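Workshop notebook, July, Saturday, started 9.40

Kettle on, door propped open, radio off because it was annoying me. I said I would write up the bench business properly this time so that Fidelina doesn't have to ask me the same things on Monday that she asked last time. Whether she reads it is another matter.

The question on the board, in her handwriting, is "can we do covers on the pale table without wrecking it". I think the question is wrong, but I'll get to that.

Where we are. The Jandon order is for fitted fabric covers, black, heavy stuff, lined. They want them turned, pressed, folded and bagged. The cutting is fine and the sewing is fine. Everything goes slow at the folding end and we have been blaming the table for it since spring. The old table had the painted top and the lip along the back. Everybody hated the lip. Then we got the pale one from the Cadton clear-out and now everybody hates that it's slippery. I have my doubts that it is slippery. I think the lining is slippery and the table happens to be underneath.

What the Iyamu rep told us on the phone was that a coat of their bench wax would "give the surface some bite". Wax. For bite. I asked him twice and he said it twice. Tin arrived anyway, no. 529 on the lid, and it smells like a church. I have put a patch of it on the offcut and on nothing else, and I'd be grateful if it stayed that way until somebody has shown me a reason.

Offcut test, such as it was. Same wood as the top, sawn off when we shortened it. Half waxed, half bare. Laid a scrap of the black on each half, lining side down, tipped the board up slowly against the vice until the scrap went. Bare half: went at a bit less than a hand's height. Waxed half: went earlier. Did it again, same. Did it a third time and the waxed one hung on longer, but I'd picked it up with fingers that had just had toast in them, so I don't trust that one. Fabric side down neither of them moved until the board was properly steep.

So on the face of it the wax makes it worse, which is what I said on the phone, though I'd want more than one offcut before putting that in an email to anyone.

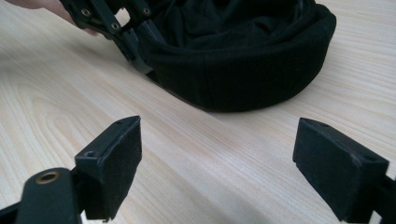 Grain direction was Fidelina's idea and I was rude about it, so I should at least set it down fairly. Her claim is that a folded cover creeps less if you work across the grain than along it. My claim was that with a sanded top you can't feel the grain, let alone fold against it. The trouble with testing this on our table is that the lines don't run square to anything: with the black piece laid out on it they go off on the diagonal, low on the left to high on the right, with those big swirling rings over on the left side and only fine straight streaks on the right. So "across" on one side of a cover isn't "across" on the other, and anyone saying they worked across the grain is going to have to tell me which bit of it. I ran my palm over the rings and over the streaks with my eyes shut and could not tell one from the other. Fidelina says she can. I offered her a cup of tea on it and she wouldn't take the bet.

11.15. Tried it with a real cover all the same. Folded it in thirds on the left side of the top, then again on the right. Both came out the same, that is to say slightly crooked at the second fold, which I put down to me. The crease held better after I leaned on it with the flat of the block for a slow count of 8. Without the block it springs open again before you've reached for the bag.

That seems to me the useful thing out of the whole morning, and it has nothing to do with the table. The fold doesn't hold because the lining is fighting the outer. Press first, let it cool flat, then fold. We are folding too soon because the rack is full, and the rack is full because the finished ones sit there waiting for bags. I know the rack isn't as interesting as wood grain.

Things I still don't believe:

That the Cadton top is "oiled beech". It said so on the ticket. It might be. The ticket also said the legs matched, and we all saw how that went. I'm calling it pale wood until someone who knows has looked at it.

That black shows the dust more on a pale bench. It shows the dust wherever you put it. What the pale top does do is let you see loose black thread ends before they get folded in, and that's worth having. I found a fair few today that would have gone out the door off the old painted one.

That we need the 600 mat from Drongate. It is a nice mat. It's also narrower than a cover, so you'd have an edge running under the middle of every single piece, and an edge under heavy cloth comes through in the press. I'd sooner try an old cotton sheet pulled tight and pinned under the ends, which costs us one old sheet.

12.30. Tried the sheet. Only had a fitted one in the rag bag, elastic gone at one corner, so it wrinkled. Even wrinkled, the cover stayed put, lining side down. Creep while making the second fold was nothing I could see. The sheet itself wants to ride up towards you if you pull the cover across instead of lifting it. Clamps at the far side would see to that. Don't use the big orange ones, they mark.

I want to be careful here, as one good go with a sheet at lunchtime is precisely the kind of thing I complain about when other people do it. So, before we all start saying "the sheet works":

- do a full run with it, start to finish, not one cover
- have somebody other than me do the folding
- do the same number bare, same person, same day
- press and cool all of them first or none of them, no mixing

If it comes out the same both ways then it's the pressing, as I suspect, and the table can be left in peace.

Job number for the timesheet is 3958, not the one taped to the cupboard, that's last year's.

Other bits while I was at it. The lamp over the left end flickers when the iron is on. The drawer with the chalk in it has swollen again and wants a candle rubbed along the runner (or the wax, come to think of it, might as well get some use from the tin). Tape measure with the bent hook has been put in the bin and somebody has taken it back out. It reads long. Please leave it in the bin.

Fidelina rang at one to ask how the grain test had gone. Told her inconclusive. She said that meant she was right. Told her it meant the grain goes off at a slant and nobody could run that test fairly on this top, and if she wants it done properly she should find a board where the lines run straight from end to end and we'll mark it up with arrows. She says there's one behind the compressor. I've looked behind the compressor. There is a board. It's chipboard.

Left out for Monday: sheet, the small clamps, the pressing block, the offcut with W written on the waxed half in pencil. Don't sand the W off.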